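Greltbridge sim users list
28/04/2020
Posted by Ainhoa Cantero

Re: right gripper drops the slice at the box wall

Orellana wrote:

> We're seeing the right arm let go of the slice on the way from the
> board to the box. Grip force looks fine in the log until the wrist
> turns. Scene is the stock kitchen one, Mestow 14. Is it the friction
> value on the food item? We raised it twice and got no change.

It isn't friction. I ran your config for 250 episodes and got 109 drops, nearly all at the same point in the path. Raising friction will hide a few of them and make the release at the end worse.

The fault is in the collision shape for the box. The visual mesh has handle slots in both side walls. The collision mesh doesn't match it: the hull on the right wall was built with a lip that stands out from the cardboard. When the lower finger passes the wall it touches something that can't be seen, the contact solver pushes back, and the finger joint opens for a few steps. The slice is a wedge held near the wide end, so it doesn't need much.

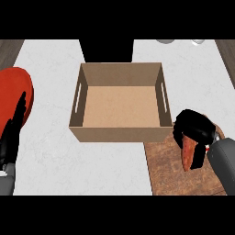

Right arm with the slice over the cutting board, box to its left.

Turn on the contact overlay and step through from the lift. In my worst run the first false contact is at step 1053, well before the finger is near the drawn wall. The force on that contact is larger than the grip force, and the controller has no limit on how far it will give way.

So there are two faults. The mesh is wrong, and the controller opens the hand when it is pushed from the side. The second one bothers me more -- on hardware it would drop whatever it was holding if someone brushed the finger. Please don't move this policy to the real arms until the controller is fixed.

For now, swap in the Merkusetti box mesh, which has plain walls in the collision layer, and set the finger joint to hold position during transfer. I got no drops with both changes. With the mesh alone I still had a few, all on the left side with the red object.

Fix for the hull is in review. The controller change will take until June.

Ainhoa

Comments (3)

tkl: Same contact on our side with the older box. The overlay shows it clearly, thanks.

Orellana: Confirmed with the mesh swapped. Holding off on hardware.

pdm_4: Does the hold setting also apply while the wrist is turning, or only on the straight part of the path?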